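Food Service Operations, Unit 4: Tray Service and Portion Control
Handout for the Grotdale group. Tutor: Sawsan Nseir

Last week we looked at writing a menu cycle. This week is the serving line, and in particular how much food goes to each person and how we keep that steady from the first diner to the last.

A portion is the amount a recipe says one person should get. A serving is what they are really given. When the two drift apart the kitchen either runs out early or throws food away. Most drift happens at the counter, where a tired server fills the spoon a little higher or a regular asks for extra.

Standard tools for the line are ladles, scoops, slotted spoons and pre-cut items. Ladles are sized by volume. A 100 ml ladle used for gravy should be filled level and emptied fully. Slotted spoons are the least reliable, and you should check-weigh the first serving of each vegetable.

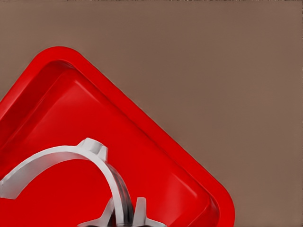
How do you work out the batch size for a soup?
Multiply the portion by the number of diners expected. For ten diners at 300 ml each you need 3000 ml, then add whatever the recipe card allows for loss in the pan.

Layout of the line also matters. Cold items usually go first and hot items last, so that hot food spends less time on the tray before the diner sits down. Cutlery can go at the end. Some sites put it at the start, which slows people down if they change their minds about the main course.

Dong-hyun So's notes from the Pandgate canteen visit are in the shared folder. Read the part on queue times before the seminar. He timed the line with one till open and then with two – the second till made little difference, as the hold-up was at the hot counter.

Waste records
Keep plate waste and counter waste apart. Plate waste is food served and left. Counter waste is food cooked and never served. Weigh both at the end of each meal and write the figures on the sheet in grams. If plate waste for one dish goes over 500 g at a single sitting, note the dish and the server's comments.

For the seminar
Read chapter 6 of the course book, up to the section on chilled storage.
Bring one recipe card scaled to ten diners.
Siyabonga Ngcobo and Ok-hee Joo will present their waste sheets first.

The written task is due in December. Hand it in at the unit office, room 2172.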